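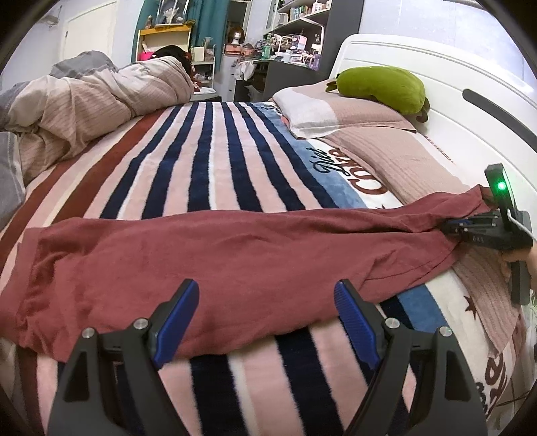

You should never wash a good pair of trousers until they can stand up without you, a reader wrote to me after my last post on laundry, and she went on for three paragraphs about brushing, airing and a spot of steam from the bathroom, and signed off by telling me that I was ruining my clothes with kindness.

Well! I have been thinking about it ever since, mostly at the clothesline. I was brought up in a house where a thing worn was a thing washed. School shirts, fair enough, but also jumpers, dressing gowns, the covers off the couch, and once (I still remember the smell) a felt hat. My mother's machine ran from breakfast until the good sun went off the line, and if you put something down on the laundry floor for a minute while you looked for your other shoe, it was gone until tomorrow. So when somebody tells me to leave a pair of trousers alone, some part of me gets quite itchy.

But I gave it a go. I gave it most of the winter, and I want to tell you how it went, because a few of you have asked and because I seem to have opinions now.

The first thing was finding out which clothes could take it. Wool, yes. My grey wool skirt from the markets at Plevcombe has been through the machine precisely once in my care, on the gentle cycle, and came out with a hem that went up at the back and has stayed up ever since like a duck's tail. Since then it gets hung on the verandah overnight when there's a bit of breeze, and by morning the smell of frying onions has gone out of it and I put it away. Linen I was less sure about. Linen gets that limp, tired look around the knees and no amount of fresh air brings it back, so I still wash it, only less. Gym things and anything with elastic in it go straight in the machine, no discussion, and I don't care how many articles tell you to freeze them. I tried the freezer. I forgot they were there and found them under the peas.

Then there's colour, and this is where the reader had me properly. I love a strong colour. Navy, plum, bottle green, anything you could call brick or claret or beetroot. And the strong colours are just the ones that go first. I had a deep red linen shirt, bought full price in a weak moment at Oseo for $189, which I don't mind telling you was the most I had ever spent on a shirt and possibly on several shirts together. I washed it after every wear that first summer and dried it in full sun with my own two hands, and by autumn it was the colour of a tinned tomato. My own fault entirely. Now anything dark gets turned inside out, washed cold, and hung in the shade on the side of the house where the bins are. Not a glamorous spot, but it works.

I should say something about the tub, too. I've started doing the fussy things by hand in the old laundry tub, and I've come to rather like it. Ten minutes with your sleeves pushed up and the radio going. The trick I learned the hard way is to stop at the point where you want to wring. Don't wring! Lift the whole thing out with both arms underneath it, as if it were a sleepy toddler, let it drain against the side for a while, and then lay it on an old towel and roll the two up together. Press along the roll with your forearms or kneel on it if you're that way inclined. When you unroll it, smooth the seams out flat with your palms while the cloth is still damp, and give the legs or the sleeves a decent pull lengthwise. I do this on the bed with a thick blanket down, as the kitchen table is too short for trousers and always has jam on it somewhere. You save yourself half the ironing that way, and I would do a great deal to save myself ironing.

The mending has crept in as well. When you handle a garment slowly you notice what's going on with it, which I suppose is obvious, but I had gone for years pulling things out of the machine in a wet knot and never once looked at the inside of a seam. Now I find the thread coming away at the pocket before the pocket falls off. I bought a 500 metre reel of black cotton from the haberdashery counter in Piltard Street, thinking it would see me out, and it's noticeably thinner already. My stitching is nothing to be proud of. It holds. There's a pair of my husband's work trousers that must be more my thread than anyone else's by this stage, and he wears them to the hardware shop quite happily.

The one real disaster of the winter was curry. We'd gone to Sitthichai for a birthday, which is our usual place and has been forever, and I wore cream. I don't know what gets into me. I had read that you treat turmeric with sun and patience, so I rinsed it cold, rubbed a bit of dish soap in, and hung the blouse out on the sunny side for 36 hours, through a night and everything, going out to visit it with my cup of tea. It did fade, I'll give it that. It went from mustard to lemon. If you know where to look you can find it, and now of course I've told you, so you'll look. I wear a cardigan over it.

What I haven't cracked is the chair. Everyone who airs clothes instead of washing them must have the same trouble: there is a whole class of garment that isn't clean enough for the wardrobe and isn't dirty enough for the basket, and all of it lives on the chair in our bedroom. By the end of a week you couldn't sit there if you were fainting. I put in four hooks behind the door, thinking that would sort it, and what happened was that we filled the hooks and kept the chair going as well. I've seen people suggest a ladder leaning against the wall. It looks lovely in a magazine. In our house it would be on the floor by tea time with the cat underneath it.

So to the reader who wrote, if you're still with me after all that: I haven't got to the stage of trousers standing up by themselves, and I don't believe I ever will, but the machine has had a much quieter winter and so has the power bill. I'd still like to know what sort of brush you use. I have one that came with a shoe cleaning kit and it leaves bristles in everything.

Next time I'll get on to the wool wash recipe, the one with the eucalyptus in it. I've promised it twice already and the bottle is sitting on the windowsill looking at me.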